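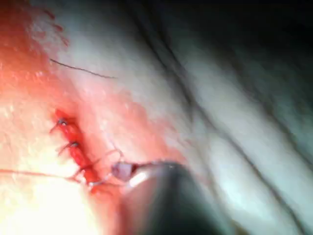
Figure 3. Suturing in progress, wrist camera view. Two knots are tied along the upper half of the incision; the lower part is still open.

4.2 Equipment planning and recurring costs

The budget for the suturing station was drawn up before any hardware was ordered. It had three parts: the arm and its controller, the instruments and camera, and supplies used up in each session. The first part took the most money and the least planning. We asked for quotes from Drakska and Herrero, and both firms offered arms that met our reach and payload limits. We chose Herrero on service terms. Its contract covered a replacement controller during repairs, and the Drakska contract did not.

The wrist camera was harder to specify. At the working distance shown in Figure 3, the jaw of the gripper is large and out of focus, while the knots and a single fine hair on the skin are sharp. Strong light close to the work also produces glare, seen in the lower left of the figure, and the pale thread is faint against the skin. Our first budget had one line for a camera and none for lighting. We later added a dimmable light ring and a second lens, and moved money from the travel line to pay for them.

Instrument life was the main source of error in the original plan. The supplier, Nillex, rates its jaw inserts at 1,000 closures. We had assumed 200 closures per session and ordered inserts to match. Logged use was higher, as regrasping the needle and pulling thread through both count toward the total. The revised plan allows for 2,000 closures per arm between scheduled orders, with one spare pair of inserts held at the Ostside laboratory at all times.

Suture thread, needles and drapes were bought by the box. These items were cheap, but delivery was slow in December and two sessions had to be moved. Malte Fuchs, who kept the purchase records, now places supply orders 19 working days ahead.

Groups planning a similar purchase should ask for the price of instruments and service over the full project period along with the price of the arm. Quotes that list the arm alone are difficult to compare. We also suggest testing the camera and lights at the intended working distance before the order is signed. The revised budget, dated 2 March 2025, is given in Appendix B.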